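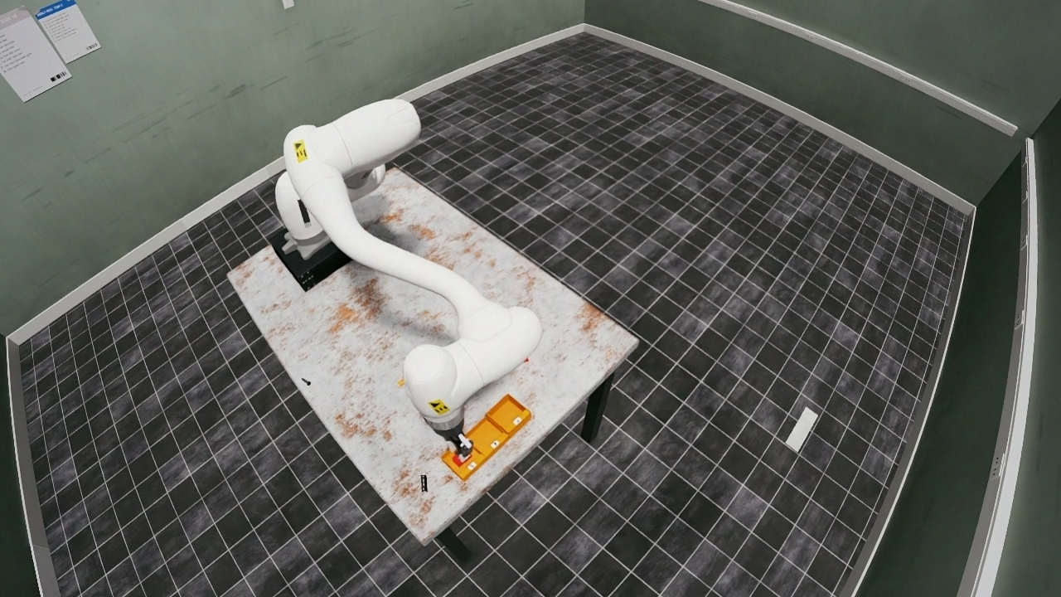

The Bridon tray cell in simulation, with a red block held in a compartment of the orange tray.

The Bridon tray fault, known at the Fusville plant as "the long press," was a recurring failure in a robotic sorting cell built by Kokkinos, a small automation firm. The cell's job was to place small parts into a compartment tray. For much of one spring it did so and then went on doing so, pushing down on parts that had already arrived. The fault is remembered mainly for how hard it was to find, the cell having reported 1,631 successful placements in a row while it was happening.

Background

Bridon was the in-house name for a single-arm cell consisting of a white jointed arm, a table, and a shallow orange tray. It was designed by Orestis Michailidis and first tested in a simulated room, which was given rust stains on the tabletop and papers on the wall so that the vision software would not grow used to clean surroundings. The Fusville plant was able to supply similar conditions at no extra charge.

The control software, Zavine, treated each placement as a short series of moves: find the part, close the fingers, travel, lower, release, rise. The lowering move ended when the arm felt a set amount of resistance. Zavine then marked the placement as good. It had no separate check on whether the part was in the tray, under the tray, or stuck to the gripper, and its early manual describes this as "streamlined."

The fault

In April, operators on the morning shift began finding trays with cracked floors. The cracks were nearly always in the compartment at one end, and the log showed nothing unusual. The first explanation was a bad batch of trays. The second was the night shift. A new batch of trays was ordered and cracked on schedule. The night shift, which had been asked to handle the trays more gently, pointed out in writing that it did not handle the trays.

The cause was found by Ayuba Antwi, a maintenance technician, who stood outside the guard fence and watched the cell for 90 minutes with a notebook. Antwi saw that on some cycles the arm reached the bottom of a compartment, stopped, and after a moment leaned. The extra push lasted up to 8 seconds. After that the fingers opened and the arm rose as usual.

Michailidis traced the lean to the force sensor in the wrist. Zavine reset the sensor to zero at the start of every lowering move. If a placement was retried, the reset took place with the part already touching the tray, so that the force of contact was recorded as no force at all. The arm then went looking for resistance on top of the resistance it had, and eventually got it. Retries were most common at the end compartment, where the tray sat slightly crooked on its locating pins.

The simulation had not shown the problem. Its tray was modeled as perfectly rigid and could not crack, and a simulated block pressed too hard simply stayed where it was. Several hundred of the test runs were later found to contain the long press. All had been filed as passes.

Safety review

No one was hurt. The review that followed was more concerned with what had nearly happened. On one occasion an operator had opened the gate during a lean, believing the cycle was over because the arm was not moving. The gate switch cut the power as intended, and the operator reported only "a clunk." The review noted that a stationary arm and a finished arm look the same from the gate, and that the green lamp above the cell came on for both.

Changes

Kokkinos made 6 changes to the cell. The sensor reset was moved to a point well above the tray, a hard limit was placed on downward force, and a retry now begins with the arm backing off completely. The lamp was rewired to stay amber until the arm is parked. Zavine's log gained a column for peak force. The simulated tray was given a breaking point, and in its first week of use it broke constantly.

The locating pins were also straightened. The plant's own account of the affair gives this one line, although it removed most of the retries by itself and took Antwi less time than the watching had.

Name

"Bridon" remains in use for the repaired cell. The spoiled trays were kept for a while as evidence and later used for sorting washers.

See also
Force control
Guard interlock
Sensor drift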